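Bedspread

From the Clirnodcombe Household Wiki, the plain-talk encyclopedia of things around the house

A bedspread is the top covering of a made bed, the layer that goes over the sheets and blankets and usually hides them. I've been looking after this entry for a good while now, and I write it the way I'd tell it to a neighbor, so expect some opinions (they're marked as mine, mostly by me saying so). If you came looking for duvets, there's a separate article, though I do get into the difference a little further down.

Name and meaning

The word is just what it looks like: a thing you spread on a bed. Older English also has "counterpane" and "coverlet," and people argue cheerfully over whether these are all the same. My grandmother said counterpane for anything white and bedspread for anything with a color in it, and I have never found that rule in a single book! In most shops today "bedspread" means a cover big enough to reach the floor, or near it, and "coverlet" means a shorter one that stops partway down the side of the mattress. "Counterpane" has pretty much slipped out of everyday talk in the United States, but you'll still meet it in old novels and in the linen closets of people who read them.

Bedspread, quilt, comforter

A quilt has three layers stitched through: a top, some kind of filling, and a back. A comforter is fatter and fluffier, with its stuffing held in place by fewer stitches. A duvet is a plain insert that lives inside a removable cover. A bedspread can be a single layer of cloth with nothing inside it at all, or it can be lightly quilted, and that's where the whole tidy system falls over, because a quilted bedspread is a real thing and shops sell it under either name depending on the season. I've seen the very same item in the Ostex catalog as a "quilt" in the winter pages and a "spread" in the summer ones. Same price, too.

Common kinds

Chenille is the tufted one, with soft rows or patterns of fuzzy yarn standing up from a cotton base. It was wildly popular in the middle of the last century, and lots of it was made in northern Georgia, where spreads used to hang on clotheslines beside the highway for travelers to buy. I'd give a lot to have driven past that.

Matelassé is woven so that it looks padded and stitched even when it isn't. The name comes from the French for cushioned or quilted. It's heavy, it drapes well, and it hides a badly made bed better than anything else I know of.

Candlewick is plain cotton, usually white or cream, worked with thick soft thread like the kind once used for wicks. Knots, loops, little raised dots. Lovely to look at and terrible to nap on, since you get up with the pattern on your cheek.

Printed cotton is the everyday kind, and floral prints are the old standby. They fade, of course, and they fade unevenly if one side of the bed gets more sun. I like them better that way, but plenty of people don't.

Then there's crochet, which is a category all to itself and has its own article (started by me, finished by someone with far more patience).

Size and fit

Measure the bed made up, blankets and all. This is my one piece of advice that I'd shout from a roof. A mattress 15 inches deep swallows a surprising amount of cloth, and a spread that looked generous in the package ends up hanging like a short skirt. Measure from the floor up one side, across, and down to the floor again, then do the long way, head to foot. If you like the cover to go up over the pillows and tuck back under them, add 30 inches to the length. Some folks skip the pillow tuck altogether and just lay the pillows on top, and that's fine, it's your bed.

Washing and keeping

Most cotton spreads can go in a machine, provided the machine is big enough for them to move around. If it's packed tight, the middle never really gets rinsed. Use cool water for anything printed, warm for plain white, and go easy on the soap. Old chenille should be shaken out well before it's fully dry, so the tufts stand back up. I hang mine over two lines at once so the weight is shared, and I'm out there by 7 in the morning in June before the sun gets fierce! 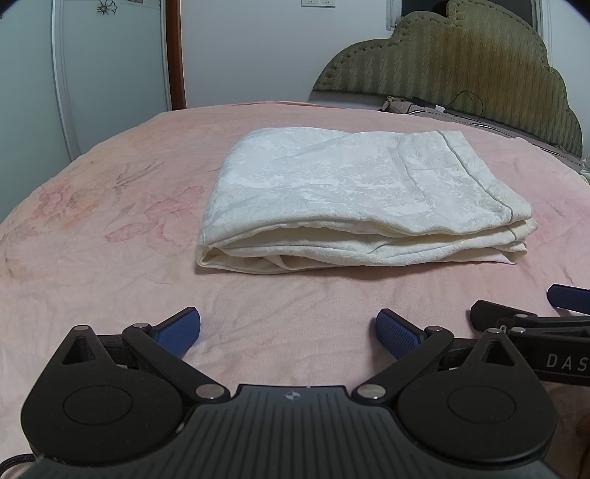 Folding is where people disagree the most. The usual way is a plain rectangle, halved and halved again until it fits the shelf, and then refolded along different lines every few months so the creases don't set in the same place. Kazimiera Kalinowski wrote in to say that she gave up folding years ago, that she rolls her good spreads around a cardboard tube with an old sheet on the inside, and that the refolding advice only works for people who remember to do it. She has a point. I don't remember to do it either. The trouble with rolling is where on earth you put the tube, and she says under the bed, lengthwise, so there you go.

Whichever way you store them, keep them out of plastic bags. A cotton pillowcase makes a perfectly good bag and lets the cloth breathe. Cedar is nice, but bare wood can leave brown marks on white cotton over time, so line the drawer first.

Mending

A small tear in a printed spread can be backed with a scrap of cotton and stitched by hand. For worn edges, I cut off the bad part and bind the whole thing again with wide tape, and if that makes it too short, well, now it's a coverlet. The Paterson guide to household sewing says to leave 10 stitches to the inch for binding. I have never once managed it, and my edges have held up anyway.

See also: Blanket; Coverlet; Crochet bedspread; Dust ruffle; Duvet; Linen closet; Pillow sham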